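The winter drawer in September

The best time to sort out knitwear is before you need it. By the first cold morning most people simply pull out whatever is on top, and the jumpers at the bottom of the pile stay there for another year with their creases and their moth holes.

In Skasow, where the houses are old and the bedrooms stay cool well into spring, the job is usually done in early September. Everything knitted comes out of the chest of drawers and goes on the bed. A made bed is better than a table for this. It is wide and soft, and a heavy cardigan can be spread out on it without the sleeves hanging over the side and pulling the shoulders out of shape.

Colour matters too. Dark wool is hard to check on a dark surface, and loose threads and thin patches show up far sooner against something light or bright. Black is the worst of all for hiding damage. 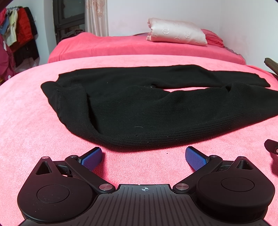
How should a knitted garment be folded?
Lay it face down and smooth it from the middle outwards. Fold each side in by a third with the sleeve straight down the back, then bring the hem up to the neck in one or two folds.

Jumpers should not go on hangers, however short of drawer space you are. The weight of the wool drags on the shoulders and leaves two small peaks that are difficult to steam out. If something must hang, fold it in half lengthways and drape it over the bar of the hanger.

The repair shop in Stotov took in 187 knitted items last January, and more than 100 of them had moth damage. Most had been put away after being worn. Moths prefer wool with a little skin or food on it, so washing before storage does more good than any scented sachet. Cedar blocks help for a while, but they need a light sanding when the smell fades.

For bobbling, a fabric comb is gentler than a razor. Work in one direction with the garment flat and the knit slightly stretched under your free hand. The Reinholz comb, sold at the market in Warnis, has finer teeth than most and suits lambswool. Thick fisherman's knits need a coarser one.

A full drawer takes an afternoon, less if you are strict. Anything that has not been worn for two winters can go in a bag for the charity shop. Anything with a hole goes in a separate pile by the door, with a pin through the damage to make it easy to find again.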